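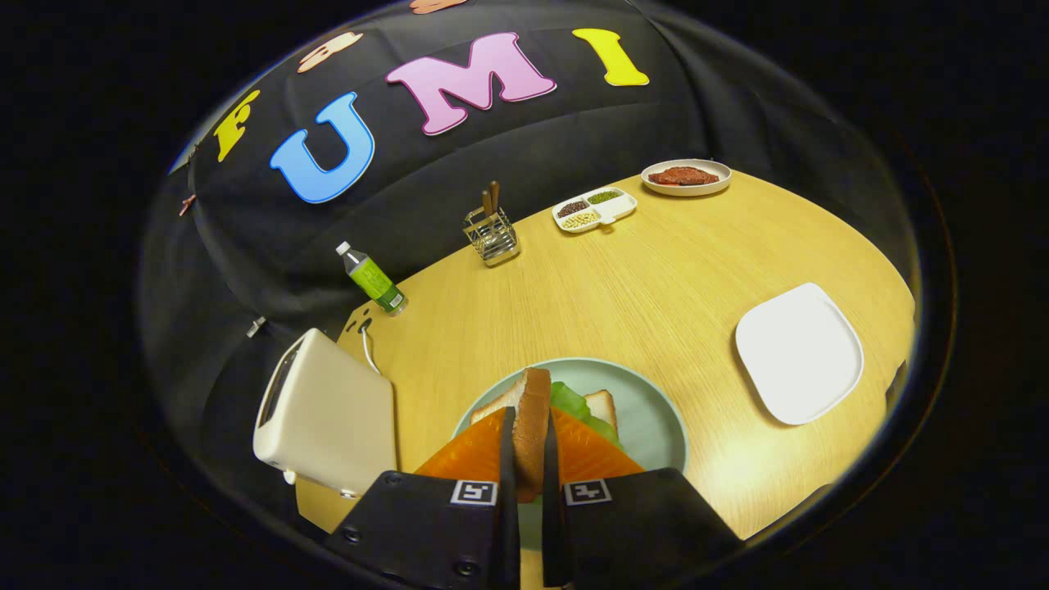
Felt letters on black cloth, and a plate of meat and a tray of dry goods sharing one round table.

I have a theory about tables, and my family is tired of it, so now it's your turn. A table that gets used for everything is a better table than one that gets saved for something. I don't care how nice the saved one is. My aunt had a dining table in Londdale that seated ten and wore a padded cover under a cloth under a sheet of clear plastic, and I ate at it maybe twice in my whole childhood. The rest of the time we crowded around a wobbly thing by the stove and had a wonderful time!

What I like is a table in the middle of things. Beans in one compartment, little green mung beans in another, a couple of wooden handles sticking up out of a wire holder, a bottle with a green label standing off to the side. And behind it, black cloth with big felt letters in yellow and blue and pink, one tilted, one pinned higher than its neighbor. You could not buy that look. People do try. I once paid 104 dollars for a Jolenus centerpiece (driftwood, a bowl, some kind of moss) and it lived on our table for one week before somebody needed the space to sort buttons.

My friend Todor Kelmendi disagrees with me about nearly all of this. He thinks cooking things belong in the kitchen and craft things belong in a drawer, and that letting them mix is how you end up with felt fluff in the soup. He has a point about the fluff. He also owns a Zedora cabinet with 22 shallow drawers, each one labeled, and I will admit I opened every single drawer the first time I visited and was a little jealous. But then I noticed we were having our coffee standing up, at the counter, and his lovely table had nothing on it and no one at it.

Where I give ground is on trays. I used to be against divided trays, I thought they were fussy, a thing for parties and airplanes. I've come around completely. If you're going to let beans and grains out of their bags on a table that also has other business on it, give them walls. A divided tray is the smallest amount of tidiness that still counts, and you can pick the whole thing up in one go when somebody wants to spread out a map. Same with a holder for the spoons. I don't need them in a drawer, I just need them upright and out of my elbow's way.

Meat gets its own plate, always, and I won't argue about that one with anybody.

And I'd like to say a word for crooked letters. We've gotten so used to banners that come off a roll, perfectly spaced, that a wall of hand-pinned felt looks like a mistake to some people. I think it looks like a person stood there with pins in their mouth. The Iyengar twins down my street did one for their grandmother's birthday last July, and they ran out of room and put the last two letters underneath. She left it up until the cold weather — every visitor got the tour.

So leave the beans out for an hour. Let the letters lean. Ours is covered right now with receipts and half a jigsaw puzzle, and we'll be eating supper around the edges of it.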